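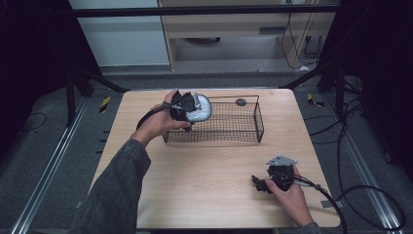
I've been playing five-a-side in goal for most of my adult life and I have never been this happy about a pair of gloves. The Verov Keeper 2 is a mid-price glove with a negative cut, a plain elastic wrist and a palm soft enough that I kept squeezing it in the car on the way to my first game. My old pair had a stiff backhand that fought me every time I closed my fingers, and this one just goes where the hand goes. Between games I keep mine somewhere air can get at them, and an open black wire-mesh basket like the one on the table is perfect for it (a zipped bag is where glove latex goes to die, and your family will thank you too). They hold their shape nicely that way, palms up, never pressed together.

So, the grip! I play for Steddale in a small indoor league, on that older kind of turf with the black crumb that gets everywhere. Out of the packet the palms were only fair. I rinsed them in lukewarm water, let them dry overnight, dampened them before kickoff, and the difference was huge. Low shots that I'd normally push back into trouble were sticking. I held a driven one from the edge of the box against Ilton that I had no business holding, and I'm still talking about it at home whether anyone is listening or not.

Crosses are less of a thing indoors, but I took the gloves out for an eleven-a-side friendly in December, in proper sleet, and they were still good with wet palms. Punching is fine. There's a thin rubber strip over the knuckles and it does its job without making the glove heavy. Throwing is where I really noticed the cut, as I could feel the seams of the ball and roll it out to a fullback without it slipping off sideways.

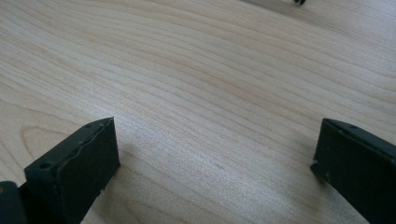 Pale wood tabletop.

Now the gripes, and there are 2. The wrist opening is tight, so tight that I have to pull the second glove on with my teeth, and I'd love a longer tab. And the stitching at the base of the right thumb has started to fuzz after 4 months of weekly games. Nothing has come loose, but I'm watching it.

Sizing runs small. I'm a 9 in the Kordestani gloves I had before and needed a 10 in these, so go up if you're in between. If you like finger spines, look elsewhere, they don't make this one with them. I don't miss mine one bit and I've already ordered a second pair in the blue for next season.

Posted 19 May 2021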